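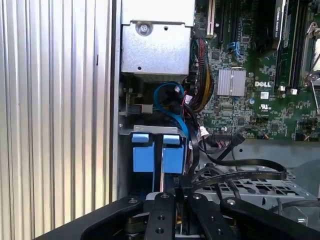

9 min read

4. Why offices hold on to their old computers

4.1 The cupboard as a stage of life

When we began visiting small offices, we expected to hear a good deal about buying computers and rather little about getting rid of them, and we had written our interview guide to match. It had eleven questions on purchasing and only two on what came afterward. By the second visit we had turned that around, and I am glad we did, for people have a great deal to say about the machines they no longer use. They say it fondly, for the most part, and often at length, standing in the doorway of whatever closet or back hallway the computers have ended up in.

We use the word "resting" for a computer that has been taken off a desk but has not left the building. The term came from Dilani Khondokar, who keeps the books at Prokness, a family-run label printer. She told us that the old machines were "resting, like my uncle on a Saturday," and the word stuck with us through the rest of the fieldwork. Earlier writing on the subject tends to call such machines "stored" or "hoarded." The first of these sounds more orderly than anything we saw, and the second seemed unkind to people who had been so generous with their time and their coffee.

Our inventory, taken from office records and from the memories of the people who kept them, lists 1541 pieces of equipment of all kinds, from full desktops down to loose keyboards. Some 800 of these were resting when we visited. The remainder were in daily use, or had been passed along to a relative, a school or a recycler at a date somebody could at least guess at. We did not count cables. Georges Aoun tried to for one afternoon in November and asked to be excused from it, and the rest of us agreed without much discussion.

4.2 Reasons people gave

The reason we heard most often was spare parts. A desktop workstation of the kind in Figure 3, a Dell with a ribbed silver-gray side panel and a sheet-metal drive cage, holds a number of things that an office manager can name and picture using again. Eugeniusz Pietrzak, at the surveying firm Okano, could tell us from memory which of his resting computers had the larger drive and which had the power supply that hummed. He had taken a drive from one of them the winter before we met him. He had taken nothing from the others in the years he had owned them, and he said so quite cheerfully.

This pattern came up again and again in our notes. People spoke of parts in the plural and in the future, while the cases of actual reuse were few and were remembered in fond detail, down to the weather. We do not take this to mean that the reason is a false one. A spare tire is a sensible thing to own even if it never touches the road, and several of our participants made a comparison along those lines before we could make it ourselves.

The second reason was the files. Many offices were unsure what was left on the old drives, and being unsure was reason enough to keep them. At Kazlauskienė, a small accounting practice, the partners had a written rule that client records were to be kept for a set number of years, but no rule at all about the computers on which those records had once been opened. The computers were kept along with the paper, on the same shelves, and in one case with the same colored sticker. When we asked who would decide that a machine could go, each partner named the other.

The third reason was harder to write down, and we may not have done it justice. People had worked at these machines for a long time. Gwendolyn Haddad, who joined her office as a temp and now runs it, kept the computer on which she had typed the first contract the firm ever signed on its own account. She did not expect to turn it on again. She had dusted it before we came, though, and she showed us the worn letters on the keyboard before she showed us anything else – we have a full page of notes on that keyboard alone.

4.3 What moved a computer out of the building

Resting ended, when it ended at all, with some event from outside. An office moved, a lease came up, a pipe leaked, or a nephew started college and needed something to write papers on. We recorded very few cases in which a person simply looked at a machine and judged that its time had come. Price played a smaller part than we had guessed. One dealer, Konunard, had offered Okano 200 dollars for a group of older desktops, and the offer was turned down. The following spring the same desktops were given away for nothing when the roof needed work and the room had to be cleared by eight in the morning.

Tobias Benavides, who read an early draft of this section, pointed out that our offices were all fairly roomy, and that a firm renting two desks in a shared building could hardly behave the same way. He is right, and we have no such firms among our participants. Several of the buildings we visited had been put up well before 2000 and had the deep closets of their time, meant for paper, which were slowly being emptied of paper. It may be that the resting computer owes a good part of its long life to the filing cabinet that used to stand in its place – a matter we take up again in Section 5, where the floor plans are discussed.

Contact the authors | © All rights reserved | Back to top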